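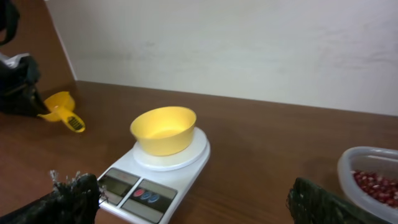
Lullon: a weigh-it-yourself baking notebook

Lullon is my collection of bread and cake recipes, all in grams, kept as plain text files so anyone can copy them, change them and send them back. If you have a kitchen scale and a light bowl, you have the gear. I use a yellow plastic bowl on a white digital scale and I love how little washing up there is at the end!

What's inside

recipes/ – 19 recipes, one file each
starters/ – 3 feeding schedules for sourdough
notes/ – my scribbles on flour, salt and ovens
convert.txt – cups to grams, for old family recipes

Start with recipes/arriaga-rolls.txt. It's the one I bake most (soft, a little sweet, great with soup) and the dough is very forgiving.

How to read a recipe

Every file begins with the flour, written as 100, and everything else is a share of that. So water 65 means 65 grams of water for each 100 grams of flour. Want a bigger loaf? Multiply the lot and off you go.

Weighing

Set the empty bowl on the platform before you start and bring the scale to zero. Add the flour, zero again, add the water, zero again. Salt and yeast go in last, and for small amounts I like to weigh them in a separate cup – kitchen scales can be slow to notice a gram or two. Keep the bowl in the middle of the platform and make sure the display isn't hidden underneath a wide rim.

Known problems

The Plaline cake sinks in a small tin. Use a wide one.
Eltach rye is still too sour for my taste. I'm on try 11 and getting closer.
convert.txt has no entry for cornmeal yet.

Thanks

Rocío Serrano tested all the rolls and fixed my salt numbers, which were way off in the first version. More testers are very welcome, especially anyone baking at high altitude. I hope to add flatbreads in October.

Last updated Thursday, August 30, 2018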